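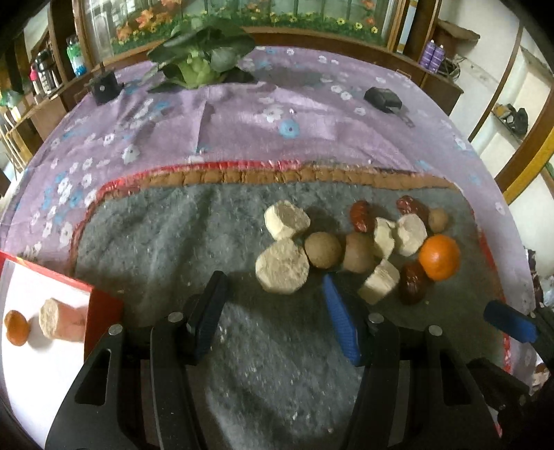 Re: [allotments] Water butts and the standpipe on the lower path
27 June 2021
2 minute read

Ryota Ikeda wrote:

> Does anyone know if the lower standpipe is going to be fixed before
> August? I have been carrying cans from the top gate and it is 13 trips
> for the beans alone. Also, is it worth putting a second butt on the
> shed? The roof is small and I am not sure it would ever fill.
>
> Ryota, plot 20

Ryota,

The standpipe has been reported twice. The first time was in February, when it was only dripping, and the council sent someone who tightened it. The washer has now gone completely and they say it needs a new valve. I rang on Friday and was told the part is on order. They would not give a date, so I would plan on doing without it for July.

On the second butt, I would say yes. I have two 200 litre ones joined with a short length of hose near the top, so the second fills when the first is full. My shed roof is about the same size as yours and both were full by the end of March. They went down fast in the dry spell, but the storm the week before last put back more than half.

A few things I got wrong the first time:

The stand has to be level and a lot stronger than you think. Mine was two stacks of loose bricks and it leaned within a month. I now use slabs on packed sand.

Put the joining hose an inch or so below the overflow. If it is higher than that the water just goes over the side of the first one.

Keep a lid on. I lost a season's worth to green slime and mosquito larvae.

The cheap diverter kits from Avard are fine, but the rubber seal is thin and I had to wrap it with tape. Someone on the Teltia Road site uses old tanks from a farm sale, 3,000 litres between them, but you would need a bigger roof and a trailer to get them home.

For the beans, water every third day and give them a proper soak. Mulch helps as well - there is still some straw behind the container, help yourself.

I have a spare tap and a bit of hose if you want them. I am usually down there after six.

Plot 7

Recent messages in this list
Blight on the early potatoes?
Gate code, please do not share
Kikuchi squash seedlings, spare
Ostorine Lane hedge cutting
Lost: green-handled hand fork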